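Chapter 4
Blocks, Letters and Small Hands

In this chapter you will read about:
why alphabet blocks are still useful in the early years room
how children use the different faces of a block
how to prepare a table for block play
what to write down when you observe

Words to know: face, upper case, sorting, one-to-one matching, open-ended material

Hadiza Bashir kept a box of alphabet blocks on the lowest shelf of her classroom for the whole of her first year of teaching. In August, before the children came, she had planned to use them for spelling. She made cards with short words, and she thought that each child would take a card and look for the right letters. On the first morning a boy of four took the box, turned it over on the floor and built a wall for his toy sheep. The letters were upside down and sideways. When she asked him what the wall said, he answered, "It says keep out."

Many students who read this story for the first time feel that the activity failed. We ask you to keep your opinion open until the end of the chapter. The boy did not know the names of the letters, but he knew already that marks on a thing can say something to another person. This is a large step, and a child can make it long before he can read a word.

4.1 An old material

Wooden blocks with letters have been in homes and schools for a very long time. The idea is simple. A cube has six faces, so it can carry a letter, a number and a picture and still be small enough for one hand. A printed alphabet on the wall is always in the same order and always the right way up. A block can be turned, dropped, hidden in a pocket and given to a friend. The child meets the letter from all its sides, and must find out that some shapes change their meaning when they are turned and some do not. A chair is a chair in every position, but a "b" is not always a "b".

There are also weak points. In many sets the letters are all upper case, while the words in picture books are mostly lower case. A child who wants to write her name may find only one A in the box and need 2. Godfrey Ondieki, who trained assistants for many years, advised them to put 2 sets together before they tried any work with names.

4.2 Looking at the faces

Before you give blocks to children, sit down and turn them in your own hands. The faces of a block do not all ask for the same thing. A coloured letter asks to be named or copied. A figure asks to be counted, and a picture asks for a story. Look, for example, at the blocks which show a yellow C and a green R, each with a border in the same colour as its letter. The block with the C has an outlined 3 on its top face, drawn only in thin brown lines, so a child standing over the table may speak about the number while you are speaking about the letter. Neither of you is wrong. It is useful to bend down to the height of the child and ask, "Which side are you looking at?"
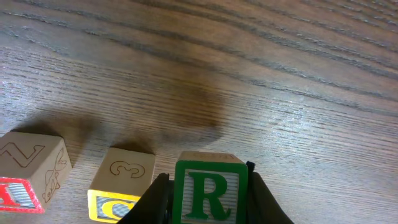

4.3 Preparing the table

Choose a low table and clear it before the session. Put out a few blocks first, 10 at the most, and keep the box close to you. Younger children often need time only to touch and turn them. Do not correct a letter that lies on its side. If a child asks you what it is, tell her its name and its sound, and then wait. The waiting is difficult for new teachers – it was for me also.

Before you continue, think about these points and write a few lines on each:

Which letters did you know first as a child, and who showed them to you?
What could Hadiza Bashir have said to the boy after his answer about the wall?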